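Jevcombe kitchen firm Stenovow brings refillable jar to more shops

The household goods company Stenovow will offer its small storage jar with hinged cover in 62 shops from July. Until now the jar was sold only at the company's own counter in Jevcombe and in the Mundach market hall.

The jar is meant for dry things which people use a little at a time, such as milk powder, fine sugar or ground spices. It has a clear plastic body, a pink ring lid and a clear dome cover. The cover stays connected to the ring by a hinge, so it does not get lost in the drawer when the jar is open. 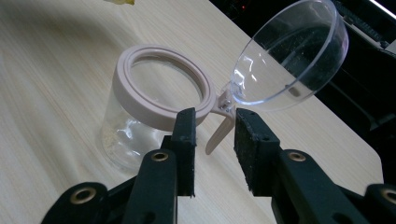

The jar with its dome cover swung open. Product Manager at Stenovow is Sunita Bhardwaj.

"Our customers told us two things," said Ms. Bhardwaj. "They want to see how much is left, and they want to open the jar while the other hand is busy with a spoon. We made the tab longer for this purpose. A fine powder will always leave some grains near the bottom, therefore we recommend to rinse the jar before each new filling."

The jar will be available in two sizes, 50 mL and 100 mL. Both sizes use the same ring and cover, and these parts can be ordered separately in a set of 3. The ring colour is the same pale pink for the whole first delivery. Other colours are under discussion with the distributor, Nørgaard.

Stenovow was founded by Muammer Karakaya, who started with tea boxes and later added jars and canisters. The company is still designing all of its products in Jevcombe.

Shops that wish to receive a sample are kindly asked to write to Hagos Demissie in the sales office. Enquiries from the press are answered by Ferhat Güler, Stenovow, Jevcombe.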